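Kitchen notebook, 3/24/18
Weeknight braise, third pass. Checking the "dinner in a flash" claim again. 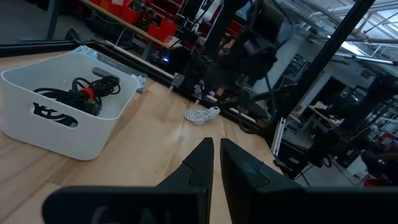 The Pondico card says the chicken and white bean braise goes from cold pan to table in the time it takes to set the table and open a can. I have now made it three times and I still don't believe it. Pass one and pass two are written up under September and both ran long. I said then that it might be me. I don't think it's me.

Same rules as before. Clock starts when the burner goes on. Onions already peeled, beans already drained, garlic still in its skin, because no one keeps peeled garlic. Anything the card lists as "prepped" but doesn't time gets its own line.

What I used:

chicken thighs, bone in, skin on, 4 of them
one big yellow onion, sliced thin
garlic, more than the card says
two cans white beans
a splash of white vinegar (card wants wine, I don't open a bottle for a splash)
stock, the Tosmont low salt
rosemary, one stem
lemon at the end, which the card leaves out and shouldn't

Pan is the Standerik, the wide one with the loose handle. I tightened it before starting. It needed it again after.

Skin side down in a cold pan, no oil, medium. The card says five minutes for "deep golden." Five minutes gets you warm chicken with gray edges. I left them alone, did not poke, and they let go of the pan by themselves at 11. Color was good. That's one step running at more than double, and it's the first step, so everything after it is late before you've even cut a lemon.

I can see how the number got there. If you crank the burner you'll have brown skin at five, and raw fat under it, and then you'll spend the rest of the braise making it rubbery. Tried that on pass two. The skin slid off in one piece and went in the trash.

Onions: the card says "soften, 2 min." No onion in the history of onions has softened in two minutes. It's the old recipe trick. Someone wrote it once and everyone has copied it since. I gave them until they slumped and had some color on the ends, with the lid on for the first part so they'd steam a little. Salt went in right away. I forgot to write down the time here, which is annoying, as it's the step I most wanted. Will have to get it next time.

Garlic in for less than a minute, then vinegar, scrape, then beans and stock. Thighs back on top with the skin sitting up out of the liquid. That last bit matters. If the liquid covers the skin you've wasted the first step.

Oven question. The card finishes on the stove with the lid on. The Sugiyama book does nearly the same dish and finishes it in the oven with no lid, 425 F. I went with the oven this time. Stove finish on passes one and two gave soft skin both times, so I wasn't going to give it another chance just to be fair. The oven was already hot, and I'll admit that preheating isn't on my clock. It isn't on the book's clock either, and I'd complain about that too if the dish hadn't come out so much better.

Probe readings, thickest thigh, not touching bone:

going into the oven: didn't take one, should have
coming out: 213 by the probe

That reading is silly. A thigh sitting in simmering stock doesn't get there and stay juicy, and these were juicy. Either the tip was in a steam pocket or the probe is drifting high. My money is on the probe. It did something similar with the bread. Do the ice water check and the boiling water check before anyone quotes a number from it again, me included. Until then go by feel: the bone should wiggle, and the meat should pull back from the end of it.

Beans. I used 298 grams of stock, weighed, because "one cup or so" gave me soup on pass one and paste on pass two. This was close to right. Loose enough to spoon, thick enough to sit next to the chicken without running under it. Mashing a few against the side of the pan helped more than any amount of extra simmering. The card tells you to add a spoonful of flour at this point. Don't. I did it once and it tasted like the inside of a pot pie.

Taste notes. Needs the lemon, badly. Vinegar does some of the job but it cooks flat. Rosemary was plenty with one stem and I'd still pull it out before the oven. Salt was fine using the low salt stock; with regular stock I'd cut back at the onion step. Leftovers cold from the fridge the next day are supposed to be "even better," according to the card. I'll report on that tomorrow. I expect cold beans.

So, the claim. Even being generous, with the prep left out and the oven already hot, I can't get this into the time on the card without wrecking the skin or eating crunchy onions. It's a good dinner. It's a fine weeknight dinner if you get home with some evening left. I'd just like the card to say so.

For the fourth pass:

write down the onion time this time
boneless thighs, to see if that's how they got their number
check probe first
half the rosemary
different handle screw for the Standerik, the one in there is stripped

Last updated: after supper, probe still not checked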